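The Desk Stays, the Papers Go

When Judit Simon moved back to Brenia in February, she brought with her one desk, one chair and a box with 364 letters. The letters are from her aunt. The desk is from a workshop in the next street, and it was the first thing she carried up the stairs, together with her neighbor Tibor Bakos, who still speaks about the second landing.

I visited her at ten in the morning, when the light comes into the room from the courtyard. She is a translator, and she works at home for an agency named Kun. For many years she worked at a kitchen table, between the bread and the telephone bill. Now she wanted a surface which is only for work.

"I was always moving things to write," she told me. "Then I was moving them back to eat. I think I lost one hour every day like this."

Her rule is simple. In the evening the desk must be clear, and what is needed for the next day goes into the wooden organizer. What is not needed goes to the shelf, or to the paper bin. She does not own a label machine. She has tried colored folders two times and has given them both times to her niece.

The wood is pale, with a fine grain that has long streaks in it and some darker lines. She likes this pattern, and for this reason she has refused every desk mat that was offered to her as a present.

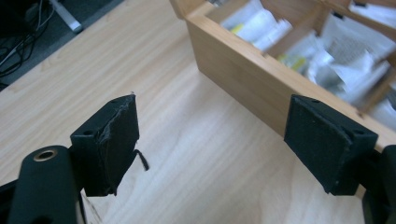
What the maker says

Ottó Bakos, the brother of Tibor, has made desks for a long time under the name Eker. He told me that people often ask him for drawers, and after one year they ask him what to do with the drawers. "They are full, and the person doesn't know with what," he said. He prefers to sell a plain top and one good box.

For Judit he made the top 60 centimeters deep. She had asked for more, but the room is narrow and the door has to open. They discussed this for 2 weeks – politely, both of them say.

He advises to wipe the wood with a cloth that is almost dry, always along the grain, and to put a saucer under every cup. Judit follows the first advice. For the second one she drinks her coffee in the kitchen.

The letters are still in their box, under the window. She has read 69 of them until now, one in the evening, after the desk is clear.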